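Koltari House Refit: Progress Report to the Moriarty Fund
Period ending December
Prepared by Lihua Du

Where we are

Of the 15 guest rooms you are paying for, 11 are made up and ready to be slept in. The remaining 4 have beds but no mattresses, the mattresses having gone to our other address in Nurnis, where they were signed for by someone who already had mattresses and didn't think this odd. Remigiusz Krawczyk is driving over to get them back.

Bedding

Your last letter asked, politely, whether the linen budget had been spent on white linen. It has not. The white sets went out of stock between the quote and the order, and Leletard offered us patterned ones at the same price with 101 extra pillowcases thrown in. We now own more pillowcases than we will ever have heads. The patterns were described over the phone as "quiet." I leave that to your judgment, but the sheets fit, they wash well at the hot setting, and guests have so far been kinder about the polka dots than I was.

Ironing has been dropped from the room routine. It was eating most of the morning and the creases were back by supper. Fitted sheets are pulled tight at the corners and left to get on with it.

Clothes left on beds

This remains our slowest job. Each room is checked by 11 a.m., and anything knitted is lifted off the bed, shaken out, folded and put on the shelf with the room number. Black knitwear is the worst of it. It sheds on the pale sheets, and every piece looks like every other piece until two guests want the same one. I have asked for lint rollers twice and been sent a catalog. 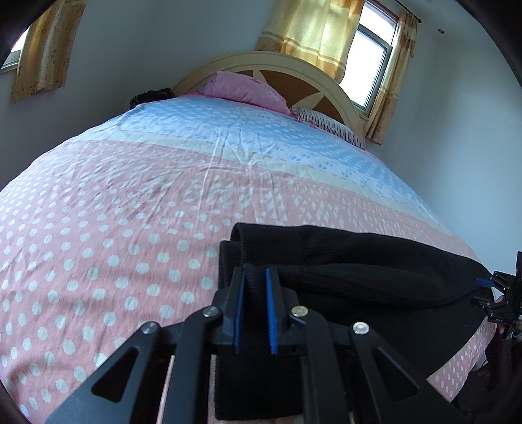

Money

We are $400 over on bedding, all of it delivery charges, and under on paint by a little more than that. I would like to move the one to cover the other and need your written yes before the end of the month.

Next period

Mattresses back from Nurnis. Last four rooms made up. Hooks on the backs of all the doors, in the hope that sweaters will be hung on them. A shelf for the pillowcases, possibly two.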